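Small two-tier spice shelf on a desk: spacing, load and jar heights

Home Storage Board > Shelving and Racks > Countertop units
Thread started 2023-08-14

shelf_depth
Posts: 211

I am moving my dry seasonings off the kitchen counter and onto a two-tier steel shelf of the freestanding type. The one I have is the Gringate small unit, black, thin legs, no fasteners into the surface. It will stand on a desk-height table for now because the counter is being replaced in August.

Three questions.

1. Is there any reason to prefer the lower tier for heavier jars when the whole unit is this light?
2. Do the feet mark a wood surface over time? They are bare metal with a coating, no pads supplied.
3. Clearance. The lower tier takes my short jars with 30 mm to spare. Is that enough to lift one out without tipping it?

I have read the older thread on wall racks. It does not cover freestanding units.

grommet_side
Posts: 2000

Answering 2 first. Yes, they mark. Coated feet are fine while the coating is intact. It wears at the contact point, and then the foot drags grit across the finish each time the unit is moved. Put felt or thin cork under all four and check them twice a year.

On 3, it depends on how you take hold of the jar. If you lift by the lid you need very little clearance. If you take it by the body you need room for your knuckles, and 30 mm is tight.

pantry_tare
Posts: 113

Position on the table matters more than people allow for. Keep the legs off any cable hole. A foot resting on a plastic cover will rock, and the covers are seldom flush with the top. I set mine up on a table with a grommet and had to shift the unit twice before all the feet sat on solid wood.

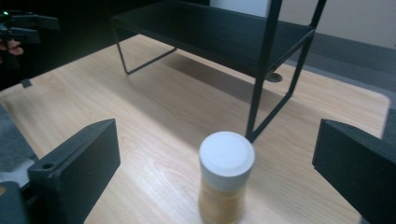
Seasoning jar with white screw lid, shelf behind, cable hole under the right end

The legs on this type splay, so measure the footprint at the feet and ignore the board size. The feet are what has to miss the hole.

shelf_depth

Noted. Mine has a similar hole at the back corner. I had assumed the cover would carry a foot without trouble.

grommet_side

It will carry the weight. The trouble is that it deflects. Press on one with a thumb and watch it.

low_tier_only

I disagree with the felt advice. Felt under a unit this light makes it slide. Reach for a jar on the upper tier with one hand and the whole thing moves back a little each time. After a week mine was against the wall. Use silicone dots. They grip and they do not hold crumbs.

grommet_side

Silicone can leave a ring on oiled wood. On lacquer or laminate I have no objection. The original poster has not said what the table is.

shelf_depth

Pale wood grain, finish unknown. It was here when I moved in. I will test a dot on the underside first.

pantry_tare

Test it for at least a month. The rings do not show early.

brine_and_dry
Posts: 30

On question 1. Load the lower tier first and put the frequently used jars on the upper one. The upper board on these is only as stiff as the rails around it. I would not fill it edge to edge with glass. Plastic jars of the same volume are much lighter and nothing is lost by using them for ground spices that turn over quickly.

Glass is worth the weight for salt, sugar and anything you keep a long time. Put glass next to the end handles, where the frame is best supported, and leave the middle for light items.

low_tier_only

That is the wrong way around for me. Glass at the end is glass near the edge. The handle on my Giris unit is a single curved rail and a small jar can go under it. I keep glass in the middle and accept a slight sag.

brine_and_dry

How much sag? If it can be seen without a straightedge the board is overloaded.

low_tier_only

It can be seen if you know to look. It has not changed since the first month.

pantry_tare

On the Gringate the ends curve up on both sides, so I side with brine_and_dry for that unit. A small jar stays put at the left end of mine. I would want a closer look at the gap on the Giris before doing the same.

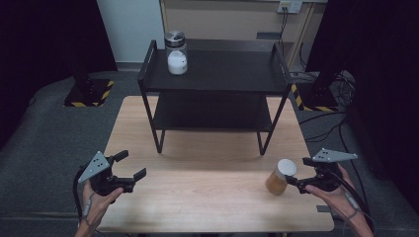 Home Storage Board / Shelving and Racks Group

The glass jar on the upper tier has a metal screw lid and holds something white up to the middle. Half full is a sensible level for a jar that gets a spoon put into it. The amber cup is plastic with a white rim or lid, and for that sort of container I would use the lower tier only if the height allows. Measure it upright with the lid on. People measure the cup bare and then find that it does not go in.

shelf_depth

My tallest is a plastic one too. With the lid on it misses the lower tier by very little. I could decant it into two short jars.

grommet_side

Decanting is extra work every time you refill. Put it on the upper tier, where height is not a constraint, and give its place below to two short jars.

low_tier_only

Agreed on that point, at least.

brine_and_dry

One more item on lids. White plastic lids stain from turmeric and paprika. Metal lids corrode from the inside if there is salt in the jar and the kitchen is humid. Check for a liner. A lined metal lid on salt has lasted well here, and an unlined one had to be thrown out.

pantry_tare

Label the lid as well as the body if the jars go on the lower tier of a table-height unit. When you are standing over it the upper board hides most of what is below, and you will be pulling jars forward to read them. Mwaipopo sells blank round labels that come off cleanly. The Lusetti ones leave adhesive.

low_tier_only

Lusetti labels come off with warm water and a drop of oil. I would not rule them out.

shelf_depth

Thank you. Current plan: silicone dots after the test, feet clear of the cable hole, glass at the ends of the upper tier, short plastic jars below, tall plastic in the middle on top. Labels on lids.

I will measure the upper board with a straightedge when it is loaded and again a month later, and post both readings in this thread.

grommet_side

Measure it unloaded first. Some of them leave the factory with a bow.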